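Squeezed to the Last Drop: a Morning in Benedicta Dogbe's Kitchen
January 2019

I'd been in the kitchen maybe a minute before Benedicta Dogbe handed me a dish towel. "You can talk and dry," she said, and that was the interview started.

She has lived in apartment 262 of the Edutcombe building for five years, and she runs the sink the way other people run a shop (her words, and she was laughing). Everything gets washed right after it's used, everything goes in the rack, and the rack gets emptied before bed. "If I wake up to a full rack I'm in a mood till lunch!"

What I really wanted to ask about was tubes. Benedicta hates waste, and she told me she once got 3 extra weeks out of one her sister had already thrown in the trash. So what's the trick?

"Stand it up and leave it alone," she said. "People roll them and fold them and get all worked up. I press from the bottom, a little at a time, and then I twist. It looks terrible after - who cares? It's a tube."
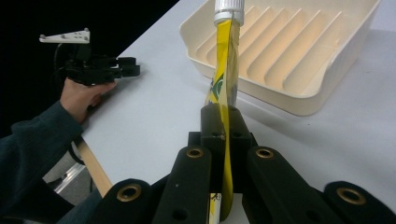

On dish racks, and what goes under them

She's just as firm about the tray. Hers gets a rinse every 2 days, with a drop of vinegar along the corners, and she won't hear of letting water sit in it. "My mother used a towel on the counter and it always smelled. I said, when I have my own place, I'm getting a tray."

I asked if she'd ever want a dishwasher. She thought about it, took a bowl back from me and dried it again herself.

"Where would I put it?" she said.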